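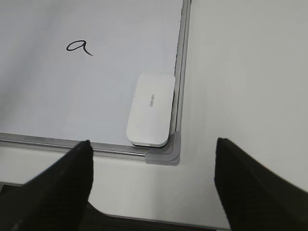
4. Using the Board on a Table

4.1 Placing the board

The Skokby writing board may be used flat on any level table. The surface should be large enough to support all four corner caps.

1. Clear and dry the table before setting the board down.
2. Hold the board by the long sides of the frame. Do not lift it by the corner caps.
3. Lower one long side first, then the other.
4. Press lightly on each corner in turn. If the board rocks, turn it or move it to another part of the table.

Note: Leave at least 4 inches of clear table on the side of the writing hand, so that the forearm is supported past the frame.

4.2 First use

1. Peel the protective film from the writing surface, starting at a corner. Remove all of it before writing.
2. Wipe the surface with a soft, dry cloth.
3. Write one lowercase letter in black dry-erase marker, with clear space on every side. Wait until the ink is dry to the touch.
4. Erase the letter with light, straight strokes.
5. If a gray haze remains, wipe the surface again with a cloth dampened with clean water, dry it fully, and repeat steps 3 and 4.

Caution: Use dry-erase markers only. Permanent ink, wax pencil and paint markers may stain the surface, and such stains are not covered by the Sondden warranty.

4.3 Keeping the eraser

When the board lies flat, the eraser may rest on the writing surface in a lower corner, parallel to the side of the frame. A plain felt-faced block eraser of any make is suitable.

- Set the eraser down with the felt side facing the board.
- Keep it inside the frame.
- Remove it before the board is lifted, tilted or hung.

Caution: Do not store an eraser on the frame rail. It may slide off and mark the finish.

4.4 Daily care

Erase the board at the end of each day. Ink left for long periods is harder to remove - this applies above all to red and green markers. Tap the eraser clean over a waste bin, and replace the felt when it leaves streaks after tapping.

Do not use scouring pads, powder cleaners or solvent sprays on the board, the frame or the corner caps. The frame may be wiped with a damp cloth.

For wall mounting, see Section 5. Replacement corner caps are listed in Section 8 under Kano fittings.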